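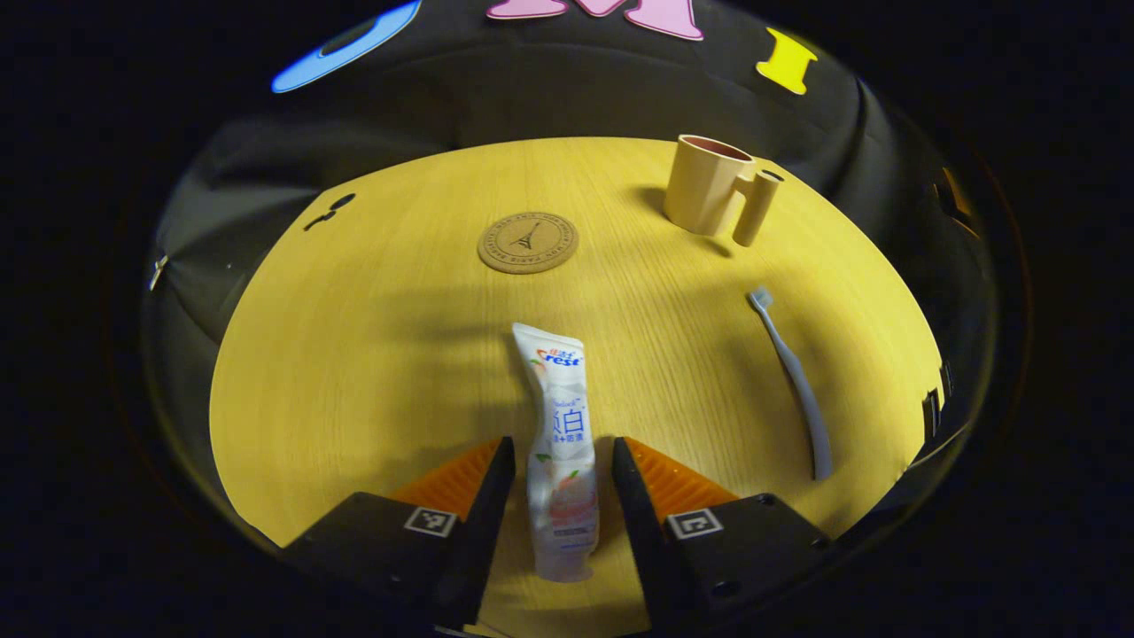

The Oker tabletop is sold as a bare top, ready to go on legs or a frame you already own. It comes from Lukbridge in one pattern and two sizes, and we have stocked it since February. The surface is light yellow wood with fine, pale grain lines, and we finish it with clear oil only, so the color you order is close to the color you get. Tops do vary a little from one board to the next. If you are matching an older Oker piece, send us a note with the order and we will try to pick one near it.

## Sizes

| Model | Length | Depth | Weight |
|---|---|---|---|
| Oker 4 | 4 ft | 24 in | 31 lb |
| Oker 6 | 6 ft | 30 in | 52 lb |

Part numbers are 413 for the Oker 4 and 673 for the Oker 6. Please use the part number when you call, as we also carry a shelf called Oker and the two get mixed up.

## Legs and frames

The underside is flat and undrilled. Screws should go no deeper than 3/4 in. The top works with:

- Serra fixed legs, any height
- Serra folding legs (Oker 4 only)
- Dravow steel frame, standard width
- Most other frames with slotted mounting holes

Use slotted holes or washers with some play. Solid wood gets wider in damp weather and narrower when the heating is on, and a top held too tightly can split. The Dravow frame has slots on both rails. Serra legs come with their own plates — the screws in the bag are the right length.

We don't recommend the 6 on four legs without a rail if you plan to clamp a vise or a sewing machine to it. It will hold the weight, but it moves more than most people like.

## Care

Wipe with a damp cloth and dry it after. Avoid bleach and anything with grit in it. Re-oil when water stops beading on the surface, usually once or twice a year for a desk and more often for a kitchen table. One small can of clear oil will do an Oker 6 with some left over.

Ink and red wine will stain if left. Light marks can be sanded out by hand with 180 grit, then 240, going with the grain. Oil the whole top afterward so there isn't a patch.

Hot pans leave rings. Use a trivet.

## Delivery and returns

The Oker 4 ships by regular carrier. The Oker 6 goes by freight to the curb, and you will want a second person to get it inside. Open the carton and check the corners before the driver leaves.

Unused tops can come back within 30 days in the original carton. Once a top has been drilled or oiled by the buyer we can't take it back, but we will still replace one that has a fault in the wood.

Cutting to length is available on both sizes and adds a week. Cut tops are not returnable. For cutting, matching or trade orders, ask for Tullio Villa in the shop, mornings before 11.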